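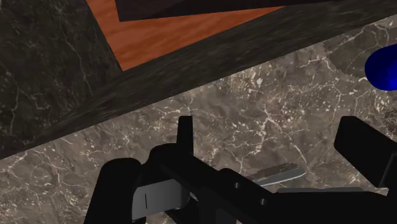 Countertop in brown-gray marble, Prarkanside

Paltunholm Remembrance Board > Tributes and Notices > Length of spousal tributes in the annual book

registrar_paltunholm
Members are advised that the September edition of the Book of Remembrance will apply a limit of 500 words to tributes written by a surviving husband or wife. Tributes by children and friends keep their present limit. Texts already accepted will be printed as submitted. Comments may be left in this thread until the edition closes.

nultard_reader
I wish to record an objection. My tribute to my late wife ran to 1288 words and was printed in full in the last edition. We were married for most of our adult lives, and I do not see which part of that text the Board would have wished me to remove. The account of how we met takes up a page by itself.

R. Paju
I support the limit. Long tributes are seldom read to the end, and the book has become difficult to hold. When my mother died, my father wrote four paragraphs, and they remain the best thing in that year's volume. He did not mention her career at all.
Raimonds Paju

nultard_reader
With respect to Mr. Paju, four paragraphs suited his father. They would not have suited me. I also question whether a career should be left out. My wife edited the Lozano parish letters and was proud of it.

registrar_paltunholm
The Board has no rule on what a tribute should include. Careers, courtship and illness are all matters for the writer. The limit concerns length only.

lozano_archive
May I ask whether the longer versions could be kept elsewhere? The archive holds 6 boxes of letters and drafts from earlier contributors, and families do ask to see them.
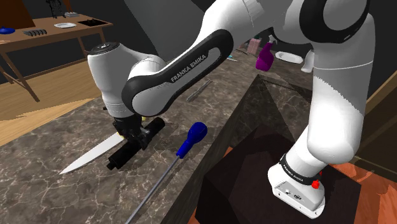
Our shelving would allow for more of the same, provided each text is signed and gives the full name of the person remembered. We would accept typed or handwritten pages.

R. Paju
That seems a fair arrangement. I would still ask for a ceiling, perhaps 3000 words, or the archive will receive memoirs.

nultard_reader
I have no quarrel with a memoir. I would accept the archive proposal if the printed tribute carried a line stating that a fuller text exists. Without that line, my objection stands.

registrar_paltunholm
The request for a printed line is noted and will be put to the Board. Writers who want their longer text held should mark the first page "For Archive" and send it separately from the text for the book.

lozano_archive
Please use paper clips. Staples have to be removed by hand.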